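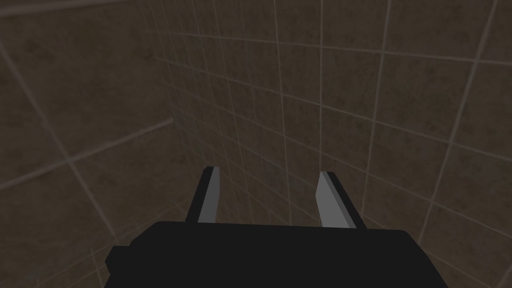
Two tiled walls meeting at an inside corner

Grout or silicone at the inside corner?
Forum: Walls and Wet Areas

tilt_and_level wrote:
I have a utility room with ceramic tile on two adjoining walls. One run is 1255 mm wide, the other 1455 mm. The short wall is an original partition on wood studs. The long wall is an exterior wall, furred out and insulated. Both have cement board under the tile, screwed and taped on the flats. I did not tape the corner.

The corner was grouted with the same cement grout as the field, Draline in light grey. It is 14 months old. A hairline crack has opened, starting 322 mm above the bench and running up to the ceiling. Nothing below that point. No loose tile when tapped, and no cracks in the field joints.

Do I rake out the corner and regrout, or rake it out and use sealant?

mudbed_moe wrote:
Sealant. A change of plane is a movement joint. Two walls on separate framing will not move together, and cement grout has close to no stretch. Rake it to full depth, leave it clean, and fill with a colour-matched 100% silicone.

gable_end wrote:
I disagree that it's automatic. I have grouted inside corners in dry rooms for a long time and most are still sound. The ones that crack are the ones where the board was left untaped or the stud in the corner was short a screw. OP has told us the corner was not taped. The joint material is being blamed for a backing fault.

mudbed_moe wrote:
Taping the corner ties the boards together at the surface. It doesn't tie an insulated exterior wall to an interior partition. If the framing moves, the tape lets go or the crack shows up one joint over.

gable_end wrote:
Or it holds, as it has in my own house.

Annick Doucette wrote:
Which way does the crack behave over the year? If it opens in January and closes up by summer, that is the wood drying and taking on moisture again, and no rigid filler will last. If it has only ever grown in one direction, I would look for settlement or a loose bottom plate before touching the tile.

tilt_and_level wrote:
I noticed it in January. It has been narrower since, but I haven't measured it. I can get the corner of a sheet of paper in at the top and not at the bottom.

Annick Doucette wrote:
Seasonal, then, until shown otherwise. It would also fit with the crack being at the top. Is there a truss or joist bearing on the exterior wall and none on the partition?

tilt_and_level wrote:
Yes. Trusses on the exterior wall, partition runs parallel to them and is fixed up to blocking.

Annick Doucette wrote:
Truss uplift is possible. The partition gets pulled at the top plate in cold weather. Sealant in the vertical corner and also at the ceiling line.

caulk_sceptic wrote:
One problem with silicone is that people put it over the old grout. It then bonds to three sides and tears. It should bond to the two tile edges only. If the joint is deep enough, put in a backer rod. If it isn't, use bond breaker tape at the back.

Also check what sealer was used on the tile. Silicone will not hold on some of them. I used Clinach on a backsplash once and had to abrade every edge before anything would stick.

mudbed_moe wrote:
Agreed on the backing. For OP, the order I follow:

1. Score both sides of the joint with a utility knife, then remove grout with an oscillating tool and a narrow carbide blade. Stop before the board. Finish the last bit by hand with a grout saw, especially near the ceiling where the tool body won't fit.

2. Vacuum, wipe with isopropyl alcohol, leave overnight. Any grout dust left on the edge will become the bond line. 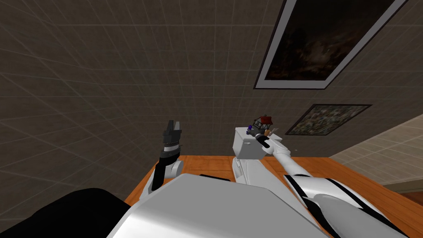

3. Tape both sides. Keep the tape back from the tile edge by the same amount all the way up, or the bead will look crooked even if the corner is straight.

4. Fit backer rod or bond breaker tape. Gun the silicone from the bottom up in one pass, tool it once, pull the tape while wet.

5. Leave it alone for the time printed on the tube. Tubes differ.

gable_end wrote:
Step 1 is where the damage happens. A slip with an oscillating tool will chip glaze and there is no repairing that. If OP goes this way, do the whole thing by hand. One corner is an evening's work.

caulk_sceptic wrote:
A full-height joint by hand in hard cement grout is more than an evening. Carbide blade, low speed, keep it moving.

Colour match

tilt_and_level wrote:
Going with sealant. Draline lists a matching silicone but the shop here has none in light grey. They have Ciltetti in two greys and suggested the sanded one. Is sanded worth it?

Consolacion Bautista wrote:
The sanded type matches the texture of sanded grout. Check whether it is a true silicone or an acrylic with sand in it. Acrylic shrinks as it dries and will pull in at the middle of the joint. In a room with a bench and a sink I would take the smooth silicone and accept a small difference in sheen.

Make a test bead on a scrap tile and let it cure before judging the colour. Wet silicone reads darker or lighter depending on the brand.

tilt_and_level wrote:
Thanks. Smooth it is. I'll do the ceiling line at the same time and put a pencil mark beside the old crack so I can check it next winter.

gable_end wrote:
Measure it, don't mark it. And put two more screws through the top plate while you are up there.

Annick Doucette wrote:
Please don't, if it is truss uplift. More fixing at the top plate moves the crack to the bottom of the wall.

Reader comments (3)

Owen
Same crack, same place, different province. Mine was a short bottom plate. Worth looking under the baseboard first.

grey_bead
What blade width did people use? My joints are narrow and the standard carbide blade touches both tiles.

pl_renter
The backer rod advice should be pinned. I had three-sided bond on a tub corner and it split the first winter.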